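**FOR IMMEDIATE RELEASE**

12 Oct 2022

# Vindance opens a packing and small moving service for people who live in one room

Vindance, the moving company known until now for family houses and offices, is starting a new service for tenants of single rooms and small studios. The service has the name Olach and can be booked from today.

Many people who rent one room own little furniture. The bed, the television and the refrigerator often stay with the landlord, and what must travel is clothes, bedding, dishes, papers and a few electric things. For such a move a full truck is too big and too expensive, but a taxi is too small. Olach is made for the space between these two.

A customer of Olach receives a flat package of cardboard boxes, one roll of clear tape and a printed guide of six pages. The customer packs in the room, in his or her own time, and a van with two workers comes to carry the boxes down and bring them to the new address. One visit takes up to 60 minutes of loading.

"In a small room there is no free floor for packing," said Spyros Papadakis, who leads the new service at Vindance. "People do it on the bed. We tried for a long time to write instructions for a big table, and then we visited our customers and saw that they don't have a big table. So we wrote the guide again, from the first page."

The guide advises to begin with the bed made and to keep the open box on top of it, with the tape close by. Plastic bags and wrapping should be collected in one place before the next box is opened.
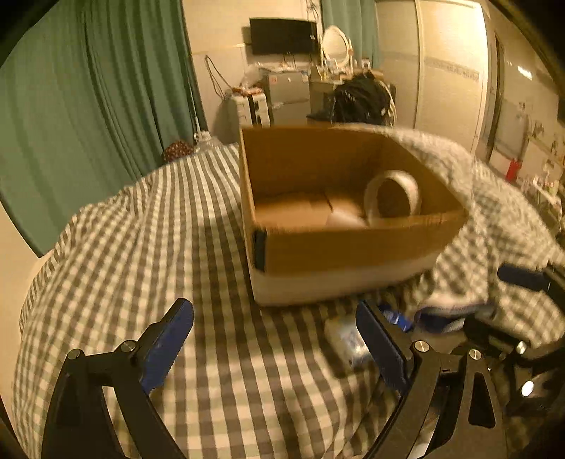
## What the guide recommends

- Tape the bottom of the box before anything goes in, with two strips along the middle and one across.
- Put a flat piece of cardboard on the bottom when the contents are hard or have corners.
- Blankets and curtains go last. They fill the empty space on top of other things and they are needed until the final evening.
- A small refrigerator must be emptied and switched off the day before, also when it stays in the room. Landlords ask for this.
- Plastic drawer units can travel with the clothes inside, if the drawers are closed with tape. Whatever stands on top goes in a box.
- Write the name of the room or shelf on the side of the box, not on the lid.

## Tested in September

The service was tried in September with tenants in the Hovland district, where most of the buildings are divided into furnished rooms. From these moves Vindance learned that customers order too many large boxes. A large box full of books can't be lifted by one person on a narrow stair, and for this reason the standard package now has more small boxes than large ones. Extra boxes can be ordered one by one.

Boxes in good condition are taken back by the driver on request. They are checked and stored at the Gunonano warehouse and offered again to other customers at a lower price.

## Booking

Olach can be booked at the Vindance office or by telephone, extension 2423. The boxes are delivered within two working days after the booking. Customers who must leave their room sooner are asked to call, and the office will try to find a solution.

**Press contact:** Spyros Papadakis, Vindance, extension 2423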